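Faritdale Workshop Notes
How to Make and Lay Out a Peg-and-Hole Board
Updated 9/6/24

A peg-and-hole board is a flat base with smaller plates on it, and each plate has holes that take pegs of a certain size. You pick up a peg, find its hole, and push it in. People use boards like this for hand exercises, for timing practice, and for teaching fits and tolerances. This page covers cutting the parts, getting the fits right, and laying the board out so it is ready to work on.

The build is easy if you have a drill press. It can be done with a hand drill and a drill guide, but the holes will need more checking.

What you need

A flat rectangular base board, white or another light color
Sheet material for four smaller plates
Round dowel or rod in several diameters, for pegs
Thicker round stock for cylinders
Drill press and sharp brad-point bits
Fine-tooth saw and a miter box
Calipers
Sandpaper, 220 grit and 1,000 grit
Double-sided tape or short screws
Masking tape and a pencil
Paint, if you want colored pegs

We buy our rod from Chien and our sheet from the offcut bin at Kivanus. Short lengths of rod were 69 cents each the last time we ordered. Any supplier will do as long as the rod is straight. Roll each piece on a flat table before you pay for it and put back the ones that wobble.

Step 1. Measure the rod first

Do this before you choose any drill bits. Rod sold under one size is often a little over or under. Measure each length in three places with the calipers and turn it between readings. Write the largest reading on a piece of masking tape and stick it to the rod.

If a rod varies by more than a few thousandths from end to end, save it for something else. You can sand it down, but it takes a long time and tends to leave the rod oval.

Step 2. Choose your fits

A loose fit is good for beginners and for timed work. The peg drops in under its own weight once it is lined up. A close fit slides in with light pressure and has no rattle. A tight fit needs a real push, and it wears the hole quickly.

For most boards, use loose fits on two of the plates and close fits on the other two. Leave out tight fits on your first build. We made one board with all tight fits and the pegs had to be tapped out from underneath with a punch.

Drill test holes in a scrap of the same sheet material. Try the bit closest to the measured rod size, then the next size up. Label each test hole with the bit size and keep the scrap with your drill bits. You will want it again when you replace a lost peg.

Step 3. Cut the plates

Cut four plates. They do not have to match, but it helps if they are small enough to leave clear space on the base for loose parts. Lay them on the base before you drill anything and check that a hand can get between them.

Sand the edges with 220 grit. Knock the corners back slightly so they do not catch on a sleeve.

Step 4. Mark and drill the holes

Draw center lines on the back of each plate and mark the holes from there. Leave at least one full peg diameter between the edges of neighboring holes. More is better. Crowded holes make it hard to let go of one peg without bumping the next.

Punch each center lightly so the bit does not wander. Clamp the plate to a sacrificial board and drill at medium speed. Back the bit out once or twice in each hole to clear the chips.

Drill all the holes of one size before changing bits. If you are doing several plates, stack them with double-sided tape and drill through the stack, but only if the stack is thinner than the flutes on your bit.

Clean up the top edge of every hole with a countersink turned by hand. One turn is usually enough. A wide chamfer makes the peg easier to start, so go deeper on a beginner plate and barely touch the edge on a harder one.

Step 5. Cut the pegs and cylinders

Set a stop block on the miter box so all pegs of one diameter come out the same length. A good starting length is three times the plate thickness. Shorter pegs are hard to pull out again. Longer ones tip over when you stand them on the base.

Cut square. This matters more than it seems to at the saw, as a peg with a slanted end will not stand by itself and you will want to stand them in rows later.

Sand the ends flat by rubbing them in a figure eight on 220 grit laid on glass. Break the edge with a few light strokes, then finish the sides with 1,000 grit. Wipe off the dust and try each peg in its hole. Do the same with the cylinders.

Cut spares. Small pegs roll off tables and go under things.

Step 6. Paint, or don't

Color makes it easier to tell similar diameters apart. It also adds thickness. One coat of spray paint can turn a close fit into a tight one, so paint a single peg first and test it the next day. Dye or stain is the better choice on wood if you need the fit to stay the same.

Blue, red and dark green all show up well against a white base. Yellow and pale gray do not. Leave the plates and the base plain.

Step 7. Attach the plates

Start with double-sided tape. Use the board for a week or so and move any plate that is awkward to reach. When you are happy with the positions, either leave the tape or run short screws up through the base from underneath.

If the base slides on the table, put a sheet of rubber shelf liner under it. Adhesive feet also work, but four feet on a thin base can let the middle flex when you press on a peg.

Step 8. Lay it out

Set the board on a table with nothing else on it. A dark, dull tabletop works well with a white board. Shiny tops throw reflections up between the plates, and under bright overhead lights you end up squinting at the holes.

Turn the board so the long side runs away from you if you want to practice reaching. Turn it the other way for seated work with children or for anyone with a short reach.

Stand the small pegs upright in a row near one end of the base, with enough space between them that you can pick one up and leave its neighbors standing. Cylinders can go beside the plates.
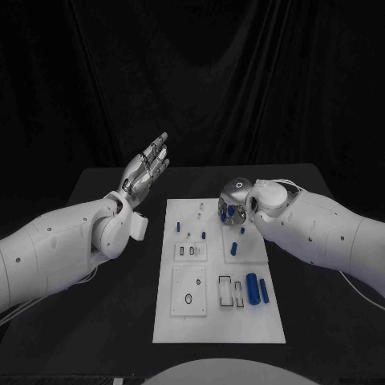

Board set lengthwise on a dark table, with a row of small pegs standing near the far end.

Working the board

Take one peg at a time. Lift it straight up, bring it over the hole, and lower it until the end touches the chamfer. Let it settle before you push. If it jams, pull it out and start over. Twisting a jammed peg scores the inside of the hole.

For a timed run, start with every peg out of the plates. Start the clock at the first pickup and stop it when the last peg is seated. Our best run on the Drodville layout is 69 seconds with loose fits.

To make it harder, put the pegs in mixed order, or use the other hand.

Care and repairs

Vacuum the holes now and then with a brush attachment. Dust packs down at the bottom and pegs start to sit high.

Pegs swell in damp weather if they are wood. Ours are stiff every November and loosen up again once the heat has been on for a while. Don't sand them to fit during a damp spell or they will rattle the rest of the year.

A worn hole can be drilled out to the next size and used with a bigger peg. Relabel it on the back of the plate. If several holes in one plate are worn, make a new plate and keep the old one for testing rod.

Store the pegs in a box with a lid, sorted by diameter. Store the board flat. Ours leaned against a wall for a summer and has a slight bow in it now, so the pegs at one end need a bit of shelf liner underneath the base before they will stand up straight.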